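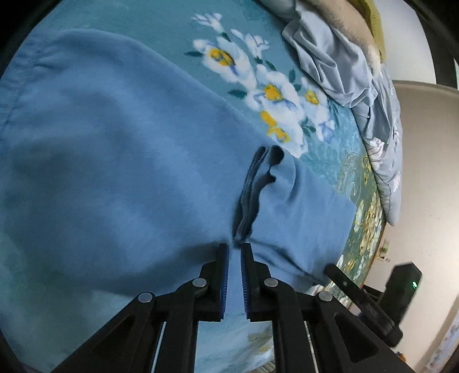 A hand-held gripper at a fold in a blue cotton garment, on a floral bedspread.

Redance begins home laundry collection for Trilleck folding project

August 2023

Redance has started gathering folding examples in people's homes for Trilleck, its project to teach a robot to handle clothes and bed linen. In the first stage, people in 30 households are using a hand-held gripper to pick up, turn, smooth and fold their own laundry, on their own beds and tables.

The work follows a spring trial at the Redance workshop, where the team recorded folding on two gray tables with one set of plain T-shirts. The learning system got good at those shirts. Give it a nightgown on a patterned quilt and it often reached for a printed flower instead of an edge of cloth. The team thought that was wonderful news, because it told them just what to collect next!

"We want the flowery bedspreads, the stripes, the soft old shirts that slide all over the place," said Anong Srisuk, who leads collection for Trilleck. "A sleeve never lands the same way on any two beds. Every home we add gives the system a kind of mess it hasn't met, and I get excited every time a new batch comes in."

The gripper has two fingers with ribbed blue pads on their inner faces. The person holding it does the task at a comfortable pace while a camera on the tool records the view over the fingers. Each recording covers one item, from the first touch until the person is happy with the result. Slips, second tries and odd folds are all kept. Srisuk's team marks them so that the system can learn how a person gets out of trouble as well as how a tidy fold goes.

Picking up a single layer of cloth is the part the team is keenest to see more of. When fabric bunches into a ridge, a person can tell almost at once whether to pinch the top of it, slide in from the end or shake the whole thing flat and start over. The Trilleck team is asking for many tries at this one step, with garments left just as they fall.

Lukier, which builds the grippers, has made two changes for the home stage. The pads are a little softer, and the handle has been slimmed down after people with small hands found the first version tiring. Chung, a textile care school, helped write the task cards and lent a box of awkward items, among them a fitted sheet that the Redance staff have come to dread.

Each household takes part for five days and is asked for 100 recordings. They can be done in any order and in any room with enough light to see the cloth. Before anything goes into the training set, the household looks through its own recordings and can remove any of them. Faces, mail and family photos are blurred.

A second stage, with towels and children's clothes, opens in September. Homes with bunk beds, sofa beds or very small laundry rooms are especially welcome. No experience with robots is needed, and neither is any skill at folding.

To ask about taking part, write to the Trilleck collection team at Redance and say what kinds of laundry your household has most of.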